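Search reviews
Go
Last updated: Mar 26, 2020

Lellivero white work table, two years of use

I bought this table for the small room where I sew, wrap parcels and do my paperwork, and I want to write down how it has been, for other people who are thinking to buy one. I live in Felcombe and I do not have a big workshop. I have one room with one window, and the table stands under the window.

First, the top. It is flat and very white, and it is matte. The matte surface was my main reason to choose it. My old desk was shiny, and in the afternoon the sun came back from it into my eyes so strongly that I moved my chair to the other side. With the Lellivero I only get soft bands of light across it, and I can work until evening without a headache. If you do close work with needles or small screws, you will like this. A dropped pin shows at once against the white.

The other side of this is that everything else shows too. Pencil marks, coffee, blue from new denim. Pencil comes off with an ordinary eraser. Coffee comes off with a damp cloth if you are quick, and if you are not quick you need dish soap and some patience. The denim was worse. I left a pair of dark jeans folded on one corner during a weekend in March, and there was a pale blue shadow afterwards. My friend Ivone Sales, who has the same table in her kitchen, told me to use baking soda paste. It took four tries, and now I can find the place only because I know where it is.

I do not recommend the rough side of a sponge. I tried it once near the back edge, and there is now a small area that is smoother than the rest and catches the light in a different way. It is my own fault, but the instruction sheet says nothing about cleaning, and I think it should.

Assembly. The legs come separately, and you need two people to turn the table over. Inese Paju helped me, and we finished in less time than we expected, even with one wrong start. The drawing in the sheet shows the brackets from below, but the text speaks as if you are looking from above. We put two of them on backwards. After this it was easy. The screws are good and the holes were all in the correct place. With furniture bought by mail I have learned not to expect that.

Stability is good but not perfect. When I use the sewing machine at full speed there is a small movement from side to side. I put felt under the legs and it became better. For writing, cutting paper or packing I do not feel anything. Before this one I looked at the Petrauskas table, which is heavier and probably stands stronger, but its top is cream with a grain printed on it, and I wanted a plain color with no pattern. For cutting fabric, a pattern below the fabric makes my eyes tired.

Delivery was the weak part. The shop in Tamdale promised one week and I waited 17 days. The box had a torn corner but the top was well protected inside. I wrote to them about the delay and received a polite answer from Agnese Pētersons, who returned the delivery fee without my asking for it. I mention it because people usually write only when they are angry.

What I would change: a clear paragraph about cleaning, a better drawing for the brackets, and maybe a thin raised edge at the back, so pencils do not roll down behind it. Mine do this every day – I now keep them in a jar.

I would buy it again for the top alone. If you mostly need a table for a heavy machine, please try it in the shop first and push on it with your hand. For handwork, for parcels and for any job where you want to see small things clearly, it has been a good table to me, and I am keeping it.

This site uses cookies to remember your settings. Accept / Read more
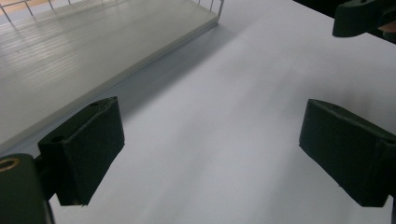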